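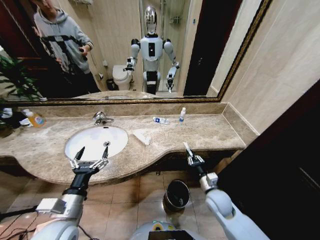

Notebook, Sunday, open day at the Warnlow house, second session. Went with Huguette Delaunay, who had seen the kitchen run in June and wanted my opinion on the bathroom one. My opinion is that I still don't know what we were being shown. The program sheet says "autonomous vanity tidy, 28 minutes." Fine, but tidy to what standard? There was a cloth folded on the marble to the right of the sink, and the toothpaste and the little blue-capped bottle sat farther back, side by side. I would call that a tidy counter already. Give me a hotel bathroom after a family of 4 has left it and I'll pay attention.

Koen Wuyts gave the talk from the hallway. He was pleasant and quick, and vague wherever it mattered. Asked him what share of the run is the machine deciding and what share is a person deciding. He said "it depends on the task." Margaux Lebrun asked the same thing in different words and got the same answer in different words.

The number they like is 306 completed runs. I asked what counts as completed and whether the aborted ones are kept anywhere. Koen says yes, in the Wevholm log, and that Mireille Charpentier can send it. Wrote her address inside the back cover. I want the raw log and not the slide.

Things I'd worry about before we let one near our own test bathroom:
- Big mirror over the work area. Does the vision treat the reflected room as room? No answer on the day.
- Cables on the tile. A wheeled cart would catch on them, never mind a person with a mop.
- Grip force on soft packaging. A squeezed tube is a mess.
- Beige marble and white paper, both pale. Ask how it finds the edges. 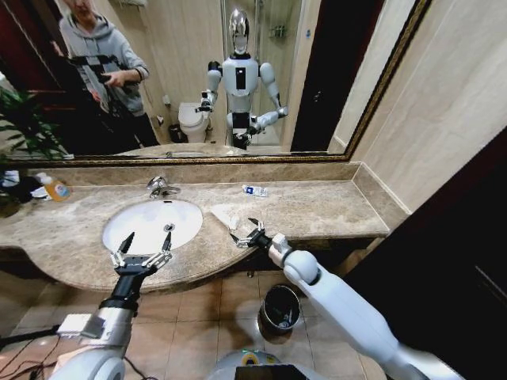 Grippers over sink and paper towel, Warnlow bathroom.

The paper towel is the part I'd like to see repeated, with the same towel dropped five different ways. Crumpled paper is a fair test, I'll give them that. Soft, light, no fixed shape. One good pickup would tell me very little, and Huguette thinks I'm being stingy about it. Maybe.

Jacqueline Courtois wants a yes or no on the Delorme proposal. Mine is no for now. Will look again when the log comes, and if they agree to let us set the counter ourselves.

To do: write to Mireille. Return visitor badge 3239, still in my coat.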